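Ergonomie du poste de travail – notes de la séance 2
Cours de Rogelio Policarpio, mercredi, salle Hepburn

Bonjour à toutes et à tous, et merci d'être revenus si nombreux après une première séance un peu dense ! Nous parlons cette fois du plan de travail, ce meuble que l'on choisit souvent trop vite, sur catalogue, un soir de fatigue.

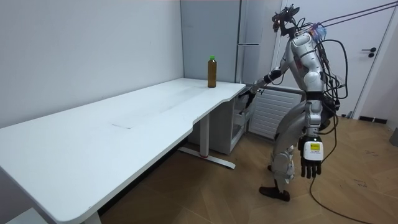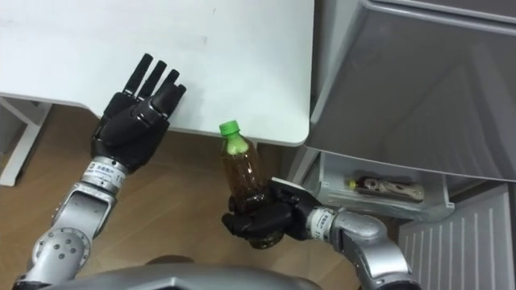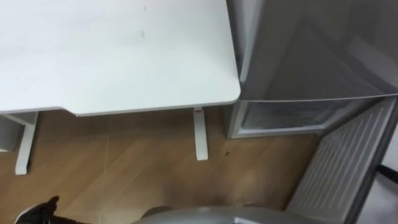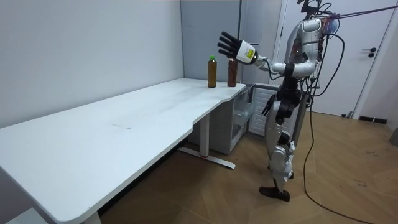
Bureau blanc, même pièce, quatre vues.

La hauteur d'abord. On la règle coudes fléchis, épaules relâchées, et l'on prend son temps – j'insiste, car l'étude de cas Faltetti (polycopié, p. 11) montre bien ce que coûte un réglage fait debout pour quelqu'un qui travaillera assis.

Vient ensuite la zone d'atteinte. Ce que l'on saisit sans cesse se range à portée d'avant-bras, le reste peut s'éloigner jusqu'au bras tendu. Au-delà, le tronc se penche et le dos finit par se plaindre, vous le savez aussi bien que moi.

Un mot enfin sur les surfaces : un plateau mat fatigue moins les yeux qu'un plateau brillant, surtout face à une fenêtre. Nous y reviendrons en octobre avec l'éclairage.

Pour la prochaine fois, observez votre propre bureau pendant 30 minutes, crayon en main, et notez chaque geste qui vous oblige à quitter le dossier. Lisez aussi le cas Gosthorpe, au moins les deux premières parties. Le tableau final est facultatif, mais je l'aime beaucoup.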